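Laundry Room > Reviews > Detergents
Filed under: Powders, Fragrance-Free, Things We Bought Ourselves
Print this review | E-mail to a friend

Hiltamix Plain Laundry Powder, 833 g bag
Reviewed by Fidelina Ticona

I switched back to powder in February and I'm so happy I could do a little dance next to the washer. I'd been a liquid person for years, mostly out of laziness, and then the cap on my last jug leaked all down the shelf and glued the shelf paper to the wood (it's still glued, I've given up). So I went over to Grajales, the hardware store with the good soap aisle, and came home with Hiltamix Plain.

It comes in two sizes, a 300 gram tub for $8 and the 833 gram bag. I started with the tub and was back for the bag on a Monday before work. The powder is fine and white, closer to table salt than the chunky stuff my grandmother bought, and it smells like pretty much nothing – maybe a tiny bit like chalk if you stick your whole face in there, which I did.

What I love most is how it rinses. I have a front loader, an older Plenau that is stingy with water, and every liquid I tried left the necks of my T-shirts feeling waxy after a few months. You know the feeling, where the shirt is clean but it kind of drags on your skin? Three weeks of Hiltamix and the dragging was gone. The knits feel like knits again. My towels got thirstier too, and those I had pretty much written off. 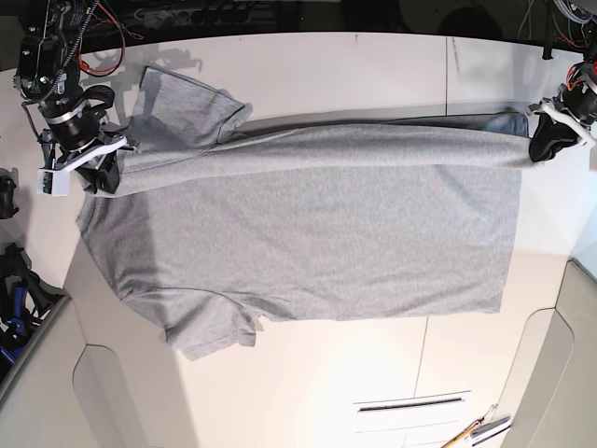
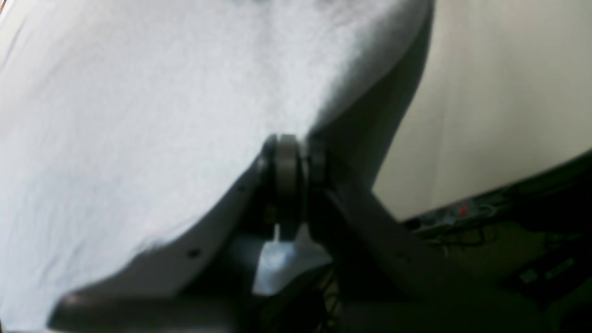

Gray T-shirt first, then pale fabric up close.

Stains, okay. On coffee and tomato it's great, even in warm water, and on the mystery brown stuff that comes home on my son's baseball pants it's great if you soak. I dissolve a scoop in 300 milliliters of hot tap water, pour that over the knees in the sink, and leave it through dinner. Salad oil is where it struggles. I had a drip down the front of a linen shirt that went through twice and I could still find it when the light hit sideways. Dish soap finished that one off.

Cold water is the other thing. The bag says it works cold, and on my machine's regular cold cycle it does, but on the quick one I found a few white grains in the pocket of a pair of black jeans. They brushed right off. If you wash a lot of dark things on a short cycle, melt the powder in a mug first, or just keep your liquid for that load.

The bag itself could be better! It has one of those press-together closures that stops pressing together as soon as powder gets in the groove. Mine lives in a big Sutley jar now with the scoop on top, and it looks so nice that I leave the cabinet door open. The scoop has two lines molded on the inside, both the same white as the rest of the scoop, so I went over the lower one with a permanent marker. I use the lower line for everything except towels.

I haven't tried it on wool or silk and the label says not to, so my sweaters are still getting the baby shampoo treatment.

Would I buy it again? I already have, there's a second bag behind the jar. I'd like to try the oxygen version next if Grajales ever gets it in, and if anybody has used that one on yellowed pillowcases, please tell me how it went.

Print this review | E-mail to a friend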